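Hose and cable loop keeps catching when the gripper goes down into the bin

Posted in: Automation and machine upkeep
28 February 2020
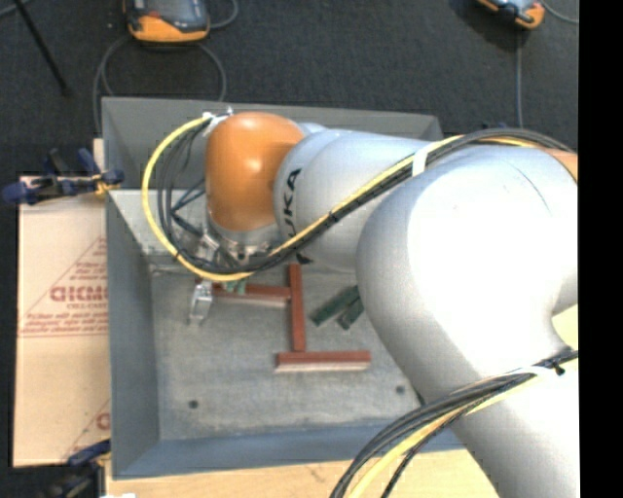 Cell is a KUKA arm picking wooden bars out of a gray metal bin with sloping sides. The yellow hose and the black cables run together along the forearm, held by a wide white strap near the far end and a black tie farther down. From there they hang in a free loop under the gripper and around the wrist, and the hose ends at a fitting on the orange wrist housing.

On picks in the left half of the bin the loop touches the side wall when the last axis turns more than 30 degrees. After 287 cycles I found a shiny rub mark on the hose, and the gripper signal drops out once or twice a shift. If I shorten the loop, the hose goes tight at the home position. Is there a normal way to set the length, or do I need a proper dress pack? The bin is clamped to the table and I would like to leave it where it is.

Brândușa Dinu

torkbench_30

Set the length at the worst pose, and leave home out of it until the end.

Jog in T1 at low speed to the deepest pick in each corner of the bin. At each one, turn the last axis to both ends of the range your program uses. Note the pose that pulls the most hose. Loosen the black tie first and the strap second, feed hose until there is a little slack at that pose, then close them again. Do not crush the hose - you should be able to turn it by hand under the strap.

Then limit the last axis in software. Bars look the same turned 180 degrees, so the picker never needs more than 90 either way. Most of your extra loop is there to cover rotation you can remove. Check that the path planner picks the nearer of the two grip angles. Ours did not until we changed it.

The dropout is a separate fault until you prove otherwise. Flex the cable by hand at the gripper end with the drives off and watch the input. If it flickers, replace the cable. Tape will not hold.

Replace the hose as well if the rub mark has any depth.

M. Bruller

Just get a spring return pack. We put one on in October and forgot about it. Not cheap.

Prarnport

Agree with torkbench_30 on the axis limit. Two additions.

Run the hose and the signal cables in separate sleeves past the last tie. The hose is stiffer and moves the cables with it, and the cables end up taking the bend at the connector. Leave 200 mm of cable free before the first fixed point on the gripper.

Also move home. If the loop only goes tight there, pick a home pose with the wrist closer to the working position. Retest the path to it at low speed, then check the ties again after one shift.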